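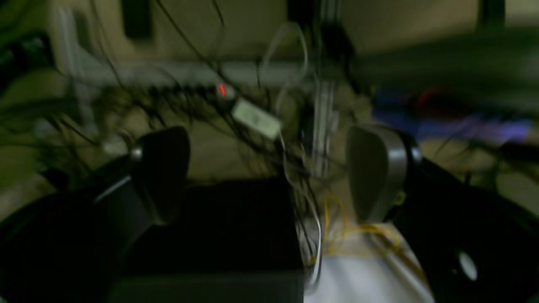 Speaker notes: Health cover for freelance reporters, Drarkenville district
August 12, 2026

Slot is 30 minutes including questions. Keep the first part short, most of the room will have read the leaflet.

Opening
Thank the hosts. Say who the talk is for: freelance and part-time reporters working in Drarkenville and Skakberg. Staff reporters have cover through their employer and the scheme does not change that.

Where we are
The Flanura scheme opened in May. 1058 reporters were invited to apply. 581 have joined so far. Pause on that. It means 477 have not, and I want to spend most of the talk on them.

What it covers
Hospital stays, day surgery and ambulance costs. Accidents at work are covered from the first day. Illness is covered after a waiting period of 30 days. Dental treatment and glasses are not included. I get asked about glasses every time, so say it clearly.

A spouse and up to two children can be added on the same form. Parents cannot be added at present. We have asked Warrier, who handle the claims, for a price on this and have not had one yet.

Who can join
Anyone who can show paid work as a reporter, photographer or sub-editor in the past year. Invoices are fine. A letter from an editor is fine. A press card alone is not enough, and this has held up a good many forms. Camera operators count as photographers.

Why people have not joined
From the calls we made: the form asks for a tax number and some people did not have it to hand. Others thought they had to pay the whole year at once. They can pay monthly. In Skakberg several had the old form, which has the wrong postal address on it. If anyone holds up the old one, swap it for a new copy from the box by the door.

Making a claim
Ring Warrier before a planned stay. In an emergency, ring when you can, and keep every receipt. Read out the phone number twice. Claims need the member number, the hospital bill and the discharge letter. Copies are accepted for everything except the bill.

Questions likely to come up
Moving to a staff job: cover runs to the end of the paid month, then stops.
Working abroad: not covered, buy travel insurance.
Existing illness: must be declared on page 2, does not stop anyone joining.

Close
Forms can be handed in at the desk until the hall shuts.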